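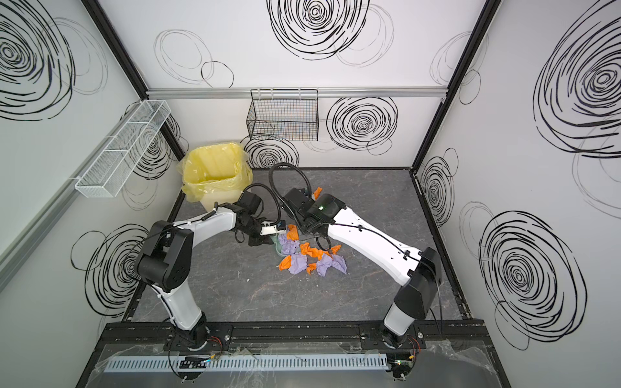

Why does a gripper that holds a rigid block without trouble drop a ball of crumpled paper?
A block resists the fingers over its full face, so the grip force rises as soon as they close. Crumpled paper touches at a few ridges, and those ridges fold under load. The fingers keep traveling, the contact points move, and the piece can rotate out before the force reaches the hold threshold.

Unit 6: Comparing Grippers on Deformable Objects
Handout, Mar 7, 2024
Lab supervisor: Notburga Hubmann

6.1 Setup
Two arms on a common base rail, grippers facing inward over a shared floor. The work objects are crumpled paper in two colors, purple and orange. Keep the pile between the grippers so that both arms start from comparable reach. The printed spirals on the walls stay up for all trials. Segmentation results from a plain background are not comparable and should go in a separate table.

6.2 Finger sets
Set A, Demora: flat parallel fingers, rigid.
Set B, Cekulard: flat parallel fingers with compliant pads, 2 mm thick.
Mount the same set on both arms. Mixed runs belong to Unit 7.

6.3 Procedure
Run 40 grasps per finger set. Home both arms between grasps. Close at the fixed speed given in the controller file and stop on the current limit, never on position. A position stop hides the effect described above: the fingers arrive at the commanded width whether or not anything is between them.
Lift 110 mm, hold, then release into the bin. Record the outcome as held, slipped during lift, or missed. A piece that comes up with a second piece attached is recorded as held and marked D.

6.4 Overlapping workspaces
Only one arm may be inside the center zone at a time. The lock is set in software and does not cover manual jogging. Check cable slack at the wrist before the first run, with the arm at full inward reach.

6.5 Report
Give the success rate by finger set and by color, the number of D marks, and one plot of motor current against time for a slipped grasp. Severin Zwahlen's notes on current thresholds (Brelletmont reader, p. 343) cover the filtering. Raw logs go in with the report.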